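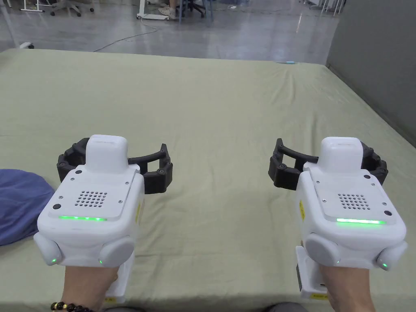 Photo: Isauro Palacios

2020-10-07
Print | E-mail

Softener trial, second batch. Switched to the Skosov powder, same dose as last week, and ran the rinse at 16 degrees. The drum still smells of the old liquid, so I put it through an empty cycle first.

Weighed the cotton load before and after the final spin. Water held back was 382 g, which seems high to me. Sylvain thinks the filter needs clearing again. He may be right - the drain was slow on Monday too.

Line drying in the back room took 103 minutes with the window shut. Next time open it and write down the humidity, which I forgot.

Creasing is worse on anything folded damp. Left flat, it irons out in one pass. Bundled, it needs steam. 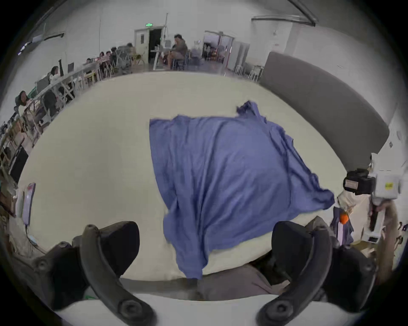 Blue garment on the table, wrinkled.

To do:
- clear filter, repeat the spin test
- ask Ocampo for the hardness figures for our supply
- order more pegs (8 left that grip properly)
- Sylvain to return the small scales

Stusaneo sachets not tried yet. Keep them sealed until the filter is sorted.

2 comments | 0 shares

Recent entries
Softener trial, first batch
Iron plate cleaning
Burkosico starch, mixing notes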